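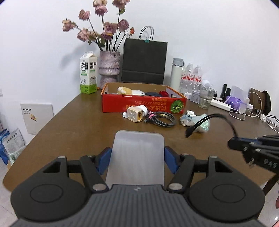 Dark wood table, white wall.

Refinishing the table, part two: the topcoat

The stain was finished in March and the table sat without a topcoat for longer than I planned. Delphine Okafor had lent me her copy of the Godidico finishing notes, which recommend wiping varnish over brushed varnish for a first project. I followed that, with two changes.

First, thinning. The notes call for equal parts varnish and mineral spirits on every coat. I used that ratio on the first coat only and went to 3 parts varnish to 1 part spirits after that. The thicker mix builds faster and still levels if the room is cool. Above 75 degrees it starts to drag before you can get back to the wet edge, and the lap marks need sanding out.

Second, abrasive. I used 320 grit paper between coats until the fourth, then a gray pad. Paper cuts through at the rounded corners very easily. I did it once and had to touch up the stain with a small brush, let it dry overnight, and go back a coat. The patch is slightly redder than the area next to it.

Drying time was the real variable. The can says six hours. In my basement, at 60 percent humidity, the surface was still gumming the paper at 14 hours and sanded to clean powder at 16. I now test a spot on the underside before touching the top.

I also made two sample boards. One had the oil Kamran Pakzad uses on his workbench, the other had the varnish. I left a wet glass on each overnight. The oil board had a pale ring in the morning and the varnish board did not. The oil did look better, with less glare and more visible grain. For a desk I would have picked it. For a table that gets coffee on it, I took the varnish.

Total was five coats on the top, three on the legs, and two on the underside. The underside coats are there to slow moisture movement so both faces take it up at a closer rate. Next I need to deal with the chair, which has a loose rear stretcher and old hide glue in the joint.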